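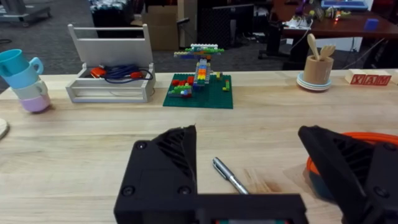
Hatsue Imai replied that the printer was still producing labels in what she took to be Welsh, and could the ticket please be taken off "Resolved", where it had been sitting since breakfast.

Ticket 968
Product: Casitz label printer, office model
Site: Lukholm, first floor, stockroom end
Raised by: Hatsue Imai
Handled by: Jean Nisbet
Status: Reopened (second time)
Opened: 18 December 2018

Summary as raised
Address labels come out with the right street and the wrong everything else. Postcodes have turned into fractions. Pound signs are now a small u with a hat on. Has been off and on again. Has been off and on again by three different people, each of whom believed the others had done it badly.

Entry 1, JN
Closed the ticket this morning on the strength of one good label. I accept this was optimistic. The label in question said TEST, and TEST is a word with very little in it to go wrong.

Reopened. Asked Hatsue to send a real address, ideally one with an accent in it and a flat number with a slash. She sent nine. All nine went wrong, though the one for the dentist was wrong in a way that I thought improved it.

Entry 2, JN
Checked the obvious things in the obvious order.
Cable seated at both ends. Yes.
Label roll the right way up. Yes, now.
Printer language set to English. Yes, but this only governs the menus, and the menus were never the complaint.
Driver version. The PC says 277. The printer's own status page says it is expecting 200. Neither of them has mentioned this to the other.

I rang the Casitz helpline and was told that a newer driver is always better. I asked whether that held when the printer had never heard of the newer driver. I was put on hold, to pan pipes, and then the line went dead. I have logged it as a call answered.

Entry 3, HI
For the record, the labels were fine until the Sivakumar upgrade. I was told the Sivakumar upgrade would not touch printing. I was told this in writing, on a label.

Entry 4, JN
That is useful, thank you. Sivakumar is the address book program, for anyone joining us from upstairs. The upgrade changed how it saves accented letters and symbols. It now exports in the modern way, and the printer reads in the old way, so anything beyond plain A to Z arrives as two or three characters of soup. It explains the u with a hat.

It does not explain the fractions. Half of a postcode should survive any amount of this, being made of ordinary letters and numbers.

Entry 5, JN
Found the fractions. The label template has a setting called "Tidy numbers" and somebody has ticked it. With it ticked, 1/2 becomes a neat little half, and so does anything the software feels is a half in spirit. Flat 3/4 has been receiving its post at Flat Three Quarters. I have unticked it. I am not asking who.

Entry 6, HI
It was ticked when I got here.

Entry 7, JN
Nobody is being accused. Changed the export setting in Sivakumar from "Automatic" to "Legacy (Western)". Ran the nine addresses again. Seven correct. The other two have lost their last line altogether and end at the town, which is at least the right town.

Left the driver alone for now, on the principle that I would like to know which change fixed what. I have broken this principle on most of the tickets I have ever regretted.

Entry 8, HI
Seven out of nine is lovely but the other two are customers.

Entry 9, JN
Agreed. Went through the two that failed. Both have a company name longer than the box allows. The old version of the template shrank the text to fit. The new one keeps the text a dignified size and drops whatever falls off the bottom. There is a setting for this as well. It is called "Flow", and it lives under "Appearance", then "Other", then a second "Other".

Turned Flow off. Both labels now print in full. The type on the longer one is small, but a postal worker with a torch will manage.

Entry 10, JN
Rolled the driver back to 200 after all, having found the installer on the Faltonska shared drive in a folder called "old do not use". Restarted. The status page and the PC now agree, and the pause before each label has gone. I hadn't known the pause was a fault. I thought it was thinking.

What we changed, in order, should this come back in January:

1. Label template: "Tidy numbers" unticked. Save the template afterwards, as it forgets on closing. If it asks to save a copy, say no, or there will be two templates with the same name and the program will choose the bad one.

2. Sivakumar export: "Legacy (Western)". This resets itself after each upgrade. Check it before printing anything with a pound sign in it, and use the dentist as your trial address.
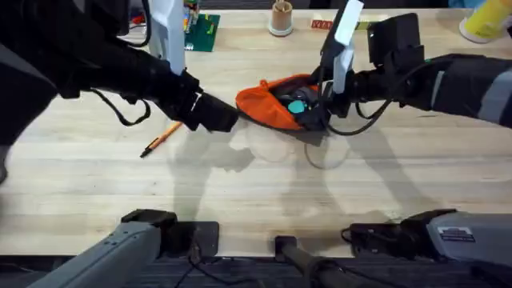
3. Template again: Appearance, Other, Other, Flow off. Long company names will shrink to fit.

4. Driver: 200, from the folder that tells you not to. If Windows offers a newer one, decline. It will offer again.

Entry 11, HI
Printed the whole afternoon's post. All correct. One parcel did go out earlier to Flat Three Quarters and they have signed for it, so I am leaving that one be.

Entry 12, JN
Very good. Leaving this open until tomorrow's post has gone out as well, given how the last "Resolved" went. I have also renamed the folder to "old, use this one". Please don't tidy it.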